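Notebook, fabric finishing bench
January 11, 2021
Blue cloth, shrinkage and color loss, second round 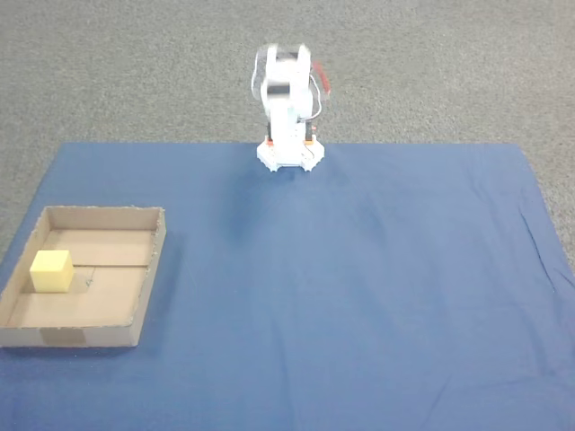 The dark blue cloth spread on the gray carpet.

Continued with the blue cotton from Fondale. The question is the same as before the holiday: why does the Wetham order come back from customers with pale lines along the folds, when our own wash test gives a good result.

I cut 9 strips from the same roll, all in the long direction, and marked the corners with white thread. Pen marks did not survive the last time, so thread from now on please. Each strip got its own jar. Seven went through the normal wash and two stayed dry as reference. The dry ones are in the drawer under the scale, in a paper envelope. Do not put them near the window.

Water was from the tap, not softened. I know that the old sheet says softened water, but the customers do not have it at home, and I think the test should be closer to what they do. If somebody disagrees, write it next to this entry and we can discuss.

Shrinkage: small, and even along the strip. I do not see a problem there. The width changes less than the length, as expected for this weave. I measured each strip flat after pressing and again after it rested overnight, and the second reading is the one I wrote in the table.

Color: more interesting. The strips which were washed open look nearly the same as the dry reference. The strips which were folded and tied before the wash have the pale lines, very clear on the outer side of the fold and weak on the inner side. So it is probably rubbing and not the dye bath. I was quite sure of the dye bath in December, therefore I must correct my note from that time.

Rub test on the Kwok tester, dry and wet. Dry is fine. Wet leaves a blue mark on the white square already after a short run. I stopped the counter at 216 strokes and compared the squares under the daylight lamp. The wet square is clearly worse than what we promised in the data sheet. I repeated with a fresh square and the result was the same — this is not a mistake in the clamping.

One thing I am not content with: the arm of the tester does not come down straight. There is a little play at the left screw. I tightened it, but it became loose again before the end of the second run. Maybe a new washer is enough. Until it is repaired, please note the position of the screw with every result.

Stinville offered a fixing agent which should help with wet rubbing. Their sample bottle is on the shelf and it is good for up to 2 baths, according to the label. I have not opened it. First I want to have the folded strips repeated with a lower load in the drum, otherwise we change two things in one time and we learn nothing from it.

To do
Repeat folded strips, half load
Order white rubbing squares, the box is almost empty
Washer for the left screw
Ask Fondale if this roll had the same finish as the earlier one
Copy the table into the shared folder — the paper version has a coffee stain over the last column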